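## Week 4: Donor vacuums, or why we clean before we cut

Bring your donor robot. Dead battery is fine, missing brushes are fine. Full of someone's labradoodle is fine too, but you'll be emptying it outside.

The plan for the Nelari build is unchanged: keep the base, the wheels and the bumper, pull the original board, and fit our own controller under the lid. Budget is still $290 a head. Last term's record overspend stands at $2478 and we don't discuss it.

**Before any screwdriver comes out**

- Switch off and take it off the dock. Yes, both.
- Lid first, with a microfibre cloth, barely damp. Spray the cloth, never the robot.
- Go easy around anything that sticks up past the rim.
- Do it on a hard floor. Carpet eats screws.
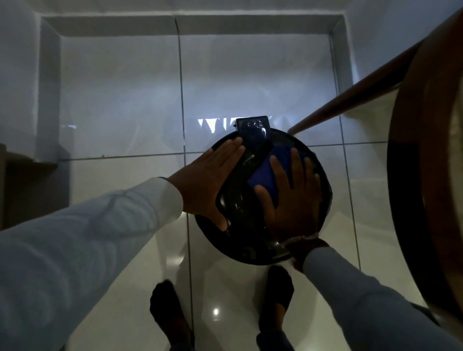
Rokeya objected last time that wiping the lid is housekeeping and has no place in a robotics course, and she'd rather spend the time on motor drivers. Noted. She also stuck her sensor mount to a film of kitchen grease and drove it off at the first doorway.

Tape holds on clean plastic. So do pencil marks, more or less, and you'll need those for the drill template (p. 41, the one with the coffee ring).

**Homework**

1. Sketch your lid at full size and mark where the mount goes.
2. Measure the clearance under your lowest couch. Mine is 70 mm, and the first mast was taller.
3. Read the wheel encoder notes, or at least open them.

Hina has the spare drill bits. Sign them out this time.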